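How to Clean a Sticky Mouse (Without Buying the Kit)

Every store will sell you a cleaning kit for this. I bought the Kelel one in May and it was a small bottle of rubbing alcohol and a cloth. You already own the cloth.

Unplug the mouse or take out the battery. Turn it over and look at the feet, the slick pads on the bottom. Most "bad sensor" complaints I hear are packed grime along the edges of those pads. Scrape it off with a wooden toothpick. A knife will do it faster and will also gouge the plastic.
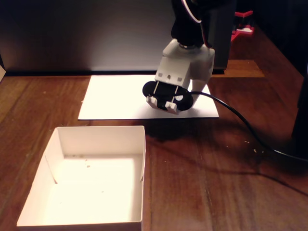
Nolte Wosavus
Friday, December 18, 2020

Next, dampen a cotton swab with alcohol — damp, so that nothing drips when you squeeze it — and go once around the sensor opening. Wipe the shell with the cloth. For the wheel, hold the swab against one side and roll it with your finger, then do the other side. Leave the whole thing alone for 15 minutes before you plug it back in.

I would skip canned air. People swear by it, but in my experience it pushes hair deeper under the wheel.

If the pointer still jumps, try it on a plain sheet of paper before you blame the mouse. Shiny desks and glass fool plenty of sensors. I have my doubts about "gaming surface" pads too, and a cheap cloth one has lasted me 4 years.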